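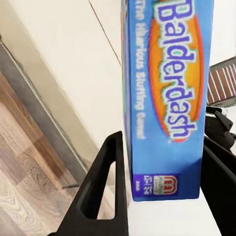

Balderdash, between the fingers. Simulator view, Plalcombe robotics club.

I have now spent a good part of January watching students teach a pretend robot to tidy up board games, and I would like to defend it.

The complaint is that it's all on a screen. The Kusavton, the contest we enter, used to want a real machine in a real hall. Ours was called Major and ran into a skip. This year the task is a simulated house, 48 objects to put away, and marks out of 100. Parents who gave up evenings to soldering feel robbed.
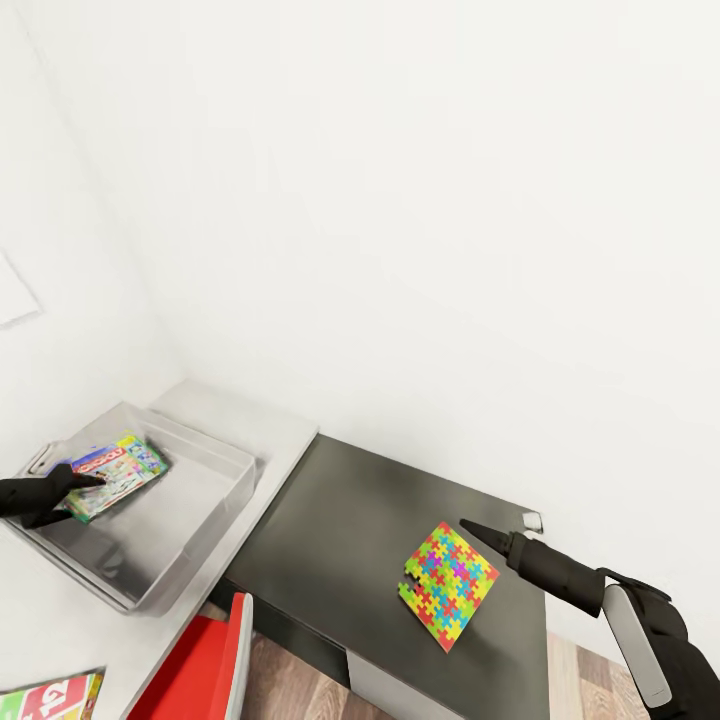

Kadri Kazlauskienė wrote to the newsletter that a child who has never burnt a finger on a motor hasn't built anything, and she has a point. I burnt several. I also remember that in Major's day two people touched the robot and nine held the torch.

Now they all get a go. Our team has logged 1393 attempts, most of them dreadful, and the arguments at half past four are about grip width and whether a box ought to be approached from the side. They read each other's code, with contempt, but they read it. Purside's lot apparently scored 95 and are being unbearable.

I'd like some hardware back next year, if the school can find the money. A small arm would do. Until then I don't see what is so pretend about being stuck on a problem until tea.

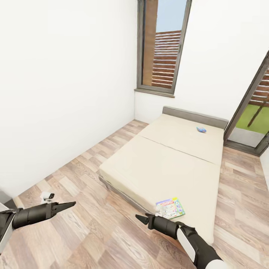

Bedroom round, with Monopoly on the mattress.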